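# chore-blocks

Data and scripts from my ongoing attempt to answer a question my sister keeps asking me, namely when a robot is going to pick up after her kids. Short answer: not this year. Long answer: read on, and grab the data if you want to argue with me!

I'm Rafsan Karunaratne and I write control code for packing lines by day. River is the evening and weekend project, a second-hand arm with a two-finger gripper and a small camera near the wrist. Madach is the software that drives it. Both names came off street signs in Drandbridge, so please don't go looking for a deeper meaning.

## What's in the box

- `episodes/` – 400 recordings of pick-up attempts, wrist view plus joint positions
- `labels/` – my own notes on each attempt, typed up the same night (mostly)
- `madach/` – the controller, messy but it runs
- `floors.md` – notes on surfaces, lighting and all the things that made me swear

Every recording is one attempt at moving a single toy into a tub. I stop the clock when the toy is in, when the arm gives up, or when I hit the big red button.

## Why toys on the floor

People always want to see laundry folding, and fair enough, it looks great in a video. But I reckon tidying the floor is the better test of whether a machine can do a chore at home yet. The jobs I set up at work have a jig, a fixed light and parts that turn up the same way round every time. A lounge room floor has none of that, and you can't ask a four-year-old to present her toys at a consistent angle.
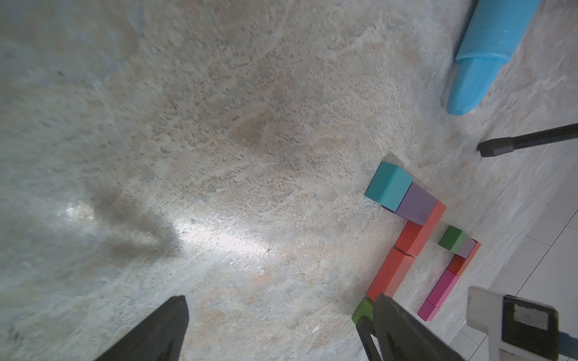

Grasping a plain wooden block is close to a solved problem if it's sitting alone on a matte table. Put a few of them side by side and it all gets harder, mainly in deciding where one stops and the next one starts. Two orange-red blocks end to end, with only a thin seam between them, are an easy thing for Madach to read as one long block, and then it aims for the middle and closes on the join. Glare is the other headache. A bright white patch on mottled stone has no edges worth tracking, and the speckle around it keeps throwing up little false ones. I've tried turning the exposure down, which helps with the shine and makes the darker toys worse, so for now the exposure is fixed and you get what you get.

## How it went

On the easy set (one block, clear space around it) River got 39 out of 50 into the tub. I was pretty chuffed with that, right up until I tried the cluttered set, where it managed 2 out of 50. The rest of the recordings are me changing things and trying again, so don't average across the lot and call it a success rate. The `config` column tells you which version was running.

Speed is a whole other story. A good pick takes River over a minute, most of it spent thinking. My niece can clear the same patch of floor before the arm has left its home position, assuming you can bribe her.

## Known problems

- Labels for the earliest runs use "dropped" and "missed" as if they were the same thing. They aren't, and I'll fix it when I get a free weekend.
- The colour balance drifts in the evening recordings. Don't train a colour classifier on those.
- Joint positions lag the video slightly. There's a correction script in `madach/tools`, thanks to Buchanan Robotics Club for spotting it.
- No soft toys yet! The gripper can hold them fine but my tub sensor can't tell when they've landed.

## Using it

Go for your life. Use it at home, at work, in a class, whatever you like – a mention would be nice. If you get a better score on the cluttered set, open an issue and tell me how, as I'd love to be shown up on this one.

I'm hoping to have socks in by December.

Last updated Aug 3, 2018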